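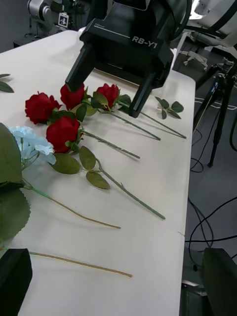 Skekano, 11/01/2026

Walking as a Medium: notes for the second session
Tutor: Elis Lougher

Last time we spent most of two hours on whether a walk can be a work of art, and then it was time for the bus. Please assume for today that it can. Anyone still holding out may raise it with me on the way to the station.

1. Three things an artist can keep from a walk

The walk itself is gone by teatime. What gets shown in the gallery is usually one of these:

a) A line. The route drawn on a map, or scratched into the ground.
b) A haul. Things picked up, bought, begged or found in a coat pocket in April.
c) A text. Anything from a single sentence on a wall to a 300-page diary, the second being much harder to hang.

Most walking pieces use two of the three. Be suspicious of those using all of them, as there is often a grant report nearby.

2. Case study: Đorđević, "Climness"

Climness is the series we looked at on the handout in September, so I shall be brief. Đorđević walked the parish boundary of a hill town every day at the same hour until 231 circuits had been made, and wrote down one overheard phrase per circuit. The phrases were then typed on luggage labels and tied to the railings at the spot where they were heard. Most are about parking.

Points to note:
- The rule comes first. Once it is set, the artist has very little left to decide, and the boredom becomes part of the material.
- The town is both studio and gallery. People who had never set foot in the museum read the labels while waiting for their chips.
- The labels were taken down after complaints. The museum holds photocopies. Which of these is the work? (We will come back to this. I have no answer, so bring one.)

3. Case study: "Skullia"

A very different temper. Skullia was a group who met at a ferry terminal and carried a single wardrobe across the border and back, 900 metres each way, filling in the customs form every time. Eifion Meredith, whose essay is in your reader, calls it "a sculpture made of paperwork". He also helped carry it, and his essay is noticeably warmer about the paperwork than about the wardrobe.

Meredith's argument in short: a border is only a line until you try to get furniture over it. The object is a pretext for meetings, queues and conversations with officials. Compare this with Climness, where the artist meets everyone and speaks to no one.

Where I part company with him is page four, on the "innocence" of the passers-by. They had ferries to catch. I wouldn't call that innocence.

4. Terms you should be able to use without wincing

Drift: walking with no set destination. If you stop for a coat sale it still counts.
Score: the written instruction for a piece. It may be followed by someone other than the author, often better.
Residue: whatever is left over. Tickets, blisters, photographs.
Site: please use "place" unless you can tell me what "site" adds.

5. For next time

Read the rest of Meredith and skip the appendix on hinges. Then write a score for a walk of under an hour, swap it with a neighbour, and carry out the one you are given. Hand in a line, a haul or a text, with 2,000 words at the very most for the text. I read all of them, usually on the bus.

No wardrobes. The lift is still out of order.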